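3.2 Storage bins and floor wear 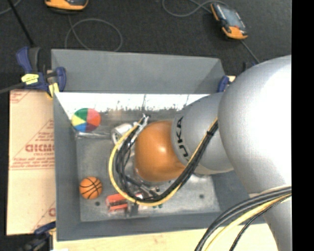 Bins were sorted by wall profile before any packing trial. Straight-walled bins hold more cartons per layer, while sloping walls leave a wedge of unused space that widens toward the rim. At the Bovton site, 508 bins were logged over two months, and 15 were withdrawn for cracked corners.

Scuffing was scored by eye on a scale from 0 to 20. Marks near the foot of a wall were scored apart from marks on the open floor of the bin.

Figure 2. Open gray rectangular bin with a sloping far wall, over a pale wooden board. The whitish strip below the far wall is speckled and scuffed with dark marks along its lower border.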